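Section 6. Sorting used batteries into bins

This section explains how to prepare the battery sorting task on a two-arm table. It was written by Sigrun Sjögren and checked by Ákos Hajdu for the Strand set-up guide, Dec 24, 2018.

6.1 What you can expect

Many people ask us if the machine can already take over the small sorting chores of a workshop. For batteries the answer is partly. The arms can pick up a single battery which lies free on a flat table and put it in a bin. They are slow at this, and a person with two hands will finish a full box much earlier. Batteries in a heap, batteries standing in a corner and batteries wrapped in tape must still be sorted by hand.

In our test at Varberg we made 500 picks. The usual fault was a battery that rolled away when one finger touched it before the other.

6.2 Preparing the table

1. Clear the table and wipe it. Dust makes the fingers slide.
2. Place the three bins in a row at the far side of the table, with the open side up. Leave bare table between them.
3. Check that both arms can reach the inside of each bin without touching the rim.
4. Decide which bin is for which kind of battery and enter it in the Sostix task sheet. The colour of the bin has no meaning for the program until you have done this.
5. Lay the batteries on their sides in front of the bins. Begin with a few only.
6. Raise both arms above the bins before you press Start.

Note: Two batteries that lie close together can be taken as one. If this happens, press Pause, wait until both arms have stopped, and move them apart by hand.

Note: Strong ceiling light gives bright stripes on a shiny table. If the program reports an object where there is only a stripe, reduce the value "Brightness" one step and repeat the check.

6.3 Running the task

7. Set the speed to Low for the first run.
8. Press Start and keep one hand near the stop button.
9. Watch how the fingers come down. They should close on the middle of the battery and not on the end.
10. If a grip fails three times, press Pause and turn the battery a little.

CAUTION: Do not use leaking, swollen or damaged batteries. Do not increase the gripping force to hold a battery that slips.

CAUTION: Keep hands and sleeves away from the table while the arms have power.

After 3000 picks, change the finger pads. The Culteck pads are delivered in bags of 6 and must be changed on both arms at the same time.
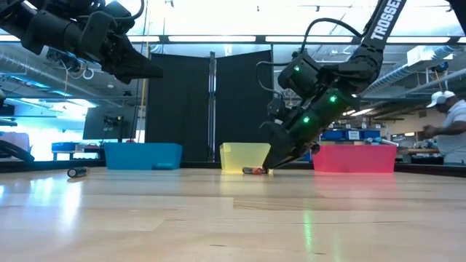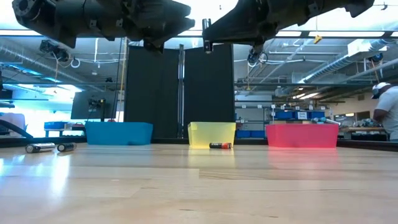
Fig. 7. Battery sorting table with two arms and three bins (blue, yellow, pink-red).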